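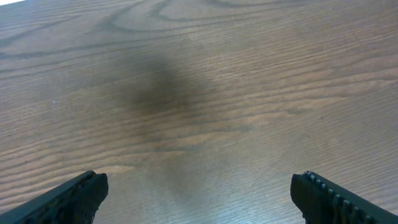 Archivo de la lista > Rapaces nocturnas > Ingresos y seguimiento

Última actualización: 8 de noviembre de 2018

Asunto: Re: cárabo de la finca Tetley (expediente 933)

Hola a todos, escribo deprisa que entro en turno.

Contesto a lo de Yuxi, que lo dejo citado abajo porque veo que a varios no les llegó. El cárabo sigue ingresado en Beltmont. Vivo. Come solo desde anteayer, de momento trozos, todavía no presa entera. Las postas están contadas en la radiografía: tres, una de ellas pegada al codo izquierdo, y esa es la que nos preocupa. Las otras dos están en músculo y la clínica Van Wyk es partidaria de no tocarlas.

> Yuxi Zeng escribió:
> Buenas. ¿Se sabe algo del cárabo que entró en octubre desde la
> finca Tetley? Lo pregunto porque en el parte pone "traumatismo"
> y a mí me dijeron por teléfono que eran perdigones. Si es disparo
> hay que denunciar y el plazo corre. ¿Quién tiene la radiografía?
> Y otra cosa: la anilla, ¿es nuestra o del proyecto Lino?
> Gracias, Yuxi

Por partes. Lo de "traumatismo" es lo que se pone a la entrada cuando aún no hay placa, luego se corrige y aquí no se corrigió. Culpa mía, ya está cambiado. La denuncia está puesta, con el informe veterinario y las coordenadas del sitio donde apareció. Falta el anexo con la cadena de custodia de las postas, que solo se puede cerrar si se extrae al menos una — o sea que depende de la cirugía.

Sobre la cirugía hay desacuerdo y prefiero que se hable en la lista y no por privados.

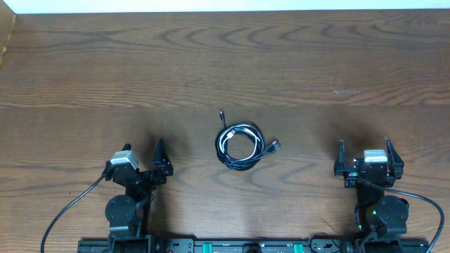

Tapio Kettunen cree que operar el codo ahora es precipitarse, que el ave ha perdido mucho peso y que con una anestesia larga nos la jugamos. Propone esperar a que coma presa entera varios días seguidos, repetir placa y decidir entonces. También dice que si la articulacion se anquilosa mientras tanto habremos perdido el vuelo igual, pero no al animal.

Yo no lo veo tan claro. Un cárabo que no vuela no se puede liberar, y Beltmont ya no tiene sitio para irrecuperables. Van Wyk puede operar la semana que viene y después no tiene hueco en bastante tiempo. Si alguien ha tenido un codo parecido en rapaz nocturna, por favor que cuente qué hizo y cómo acabó, aunque acabara mal.

Más cosas. La persona que lo encontró pregunta si puede pasar a verlo: no, lo siento, cuanta menos gente mejor. Y lo de darle carne picada en casa la primera noche, que ya se lo expliqué pero lo repito para todos: ni comida ni agua a la fuerza. Caja de cartón, a oscuras, sin ruido, y llamar.
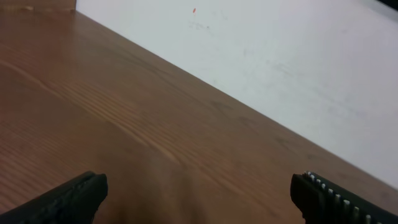

La anilla es la 3561 y es de Lino, no nuestra. He pedido la ficha de anillamiento y aún no contestan. Mientras, para los que estáis empezando y me preguntáis por la muda: no os fiéis del color general, que en cárabo va del gris al rojizo, mirad el barrado de las secundarias. La veta de la mesa de la foto me vale para explicarlo, esas rayas estrechas claras y oscuras que se curvan un poco. En la pluma las barras también alternan claro y oscuro, pero lo que importa es si el ancho y el desgaste coinciden de una pluma a la siguiente. Si hay un salto, ahí teneis dos generaciones. En este hay salto, así que pollo del año no es.

Yuxi, ¿puedes reclamar tú la ficha a Lino? A ti te hacen más caso. Y si tienes el nombre del agente que levantó el acta mándamelo, que en mi copia no se lee la firma.

Me voy, que llego tarde. Mañana intento pasar el peso.

Etiquetas: cárabo común, disparo, anillas, cirugía de codo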